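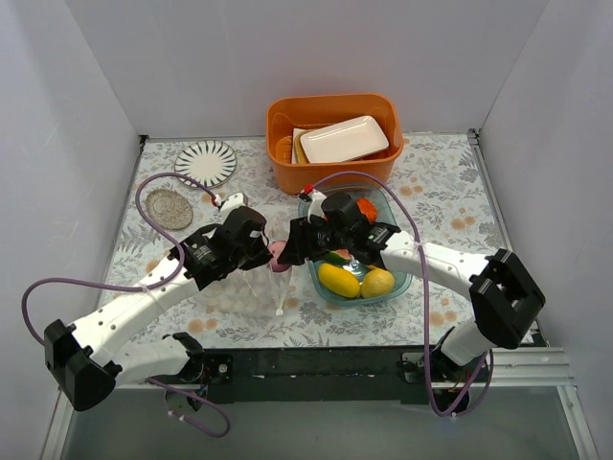
Two arms at a table station, with play fruit and dishes on a cloth.

About us

Novska Bench Practice is a small company that writes and checks working rules for tabletop robot stations. Our clients are labs, colleges and small firms that run two-arm setups and record what the arms do. We do not build robots and we do not sell them. We write the rules a station is run by, we train the people who run it, and we come back to see if the rules are being kept.

Trevor Fraser started the company after several years of running stations for other people. He had found that two rooms in the same building, with the same arms and the same objects, could turn out work that could not be put together. One room reset the table after every run and the other did not. One wrote down a dropped object as a failure and the other picked it up and kept going. Neither had a written rule, so neither was wrong.

What we do

Our main product is the Elivia rulebook, which covers setup, running, stopping and record keeping. It is 85 pages long, and most of those are checklists meant to be printed and kept at the station. The current edition was released on August 30, 2024. It replaced the January edition, which clients may finish a project under but should not use to start a new one.

A few of the rules in it:

Hands stay off the table while the arms have power. If an object has to be moved by hand, the operator stops both arms first and says so out loud.

Two arms may share the middle of the table, but the task sheet has to say which arm goes in first and where the other one waits.

Cables need enough slack for the full reach of the arm. They are checked at the start of each shift by moving each arm slowly to its limits and watching for pulling or catching.

Table covers are allowed, patterned ones included. The cover has to lie flat, and its name goes in the log. A change of cover is a change of setup.

Clear objects, such as drinking glasses and see-through bowls, are listed separately on the task sheet. Glass is checked for chips before use. A chipped piece is thrown out and does not go back on the shelf.

Play food is used in place of real food unless the client has a written reason for the real thing.

Every run is kept, good or bad. A run with a drop in it is marked as a drop. Operators do not delete runs, and they are not scored on how few drops they have.

That last rule gets the most questions from managers. We have kept it in every edition.

How a review works

A review takes 7 working days. We spend the first part on site, watching normal shifts without stepping in unless there is a safety problem. Then we pull 100 runs from the client's records and read the log for each one against the recording. If the log says the red fruit went in the bowl, we look for the red fruit going in the bowl. The client gets a written report with the rule number next to each finding, and a date for the second visit.

We have now read around 2000 runs this way. The most common finding is a log entry copied from the run before it. The next most common is a table that was not put back to its starting layout. Both are usually fixed by giving the operators more time between runs, and our reports say so when we think the schedule is the cause.

Where we work

Our office and training room are in the Mohammed Building, on the ground floor. The training room has its own station, where operators practice stopping, resetting and logging before they work on a client's project. Training at a client's site is possible if there is a station we can have to ourselves for the day.

Hundia is our shorter course for supervisors. It covers the stopping rules, shift handovers and how to read a log – no time is spent driving the arms, so people who want that should sign up for operator training.

Rule changes

Anyone who works under the rulebook can ask for a change, operators included. Requests should give the rule number, what happened at the station and the wording you would like to see. Trevor Fraser reads them all and replies in writing. Accepted changes go into the next edition, with safety changes sent to clients right away as a loose page.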